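Trustell Surface Panels for Walls and Worktops
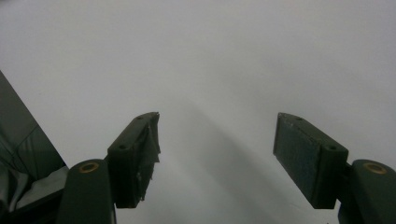 Smooth surface, pale gray-white.

Trustell panels are made for workshops, utility rooms, labs and back-of-house areas that need a plain, easy-to-clean surface. Each panel is 30 inches wide and can be mounted on a wall or laid flat over an existing bench. The Adams finish is smooth. The Jiltby finish has a light texture and is a better choice for sloped work areas.

Panels can be cut with a fine-tooth circular saw or a table saw. Cut with the finished side down on a circular saw and up on a table saw. Leave a small gap at each wall for movement and cover it with edge trim. Trim comes in white, gray and black and is sold separately.

What comes in the box

Two panels
One joining strip
13 mounting clips
Printed installation guide

Adhesive is not included. Any solvent-free panel adhesive will work on drywall, cement board or sealed plywood. Allow a full day before putting weight on a bench panel.

Cleaning and care

Wipe with warm water and dish soap. Grease and marker can be taken off with rubbing alcohol on a soft cloth. Do not use steel wool or scouring powder. Light scuffs on the Adams finish can be buffed out with a white polishing pad. Deep cuts cannot be repaired, so use a board when working with a knife.

Color and samples

Color varies a little between batches. If you are covering a large room, order all the panels at once and check that the batch numbers on the boxes match. Sample squares are available in both finishes, and the cost is taken off your first order.

Ordering

Panels ship from our Custemton warehouse. Orders of 20 boxes or more go by freight and need someone on site to sign for them. We keep up to 800 boxes of the Adams finish in stock. Jiltby is made to order and usually ships in December for fall orders.

For trade accounts, contact Xolani Ngcobo. For cutting lists and installation questions, contact Ultan Corrigan in technical support. Please have your room measurements ready when you call.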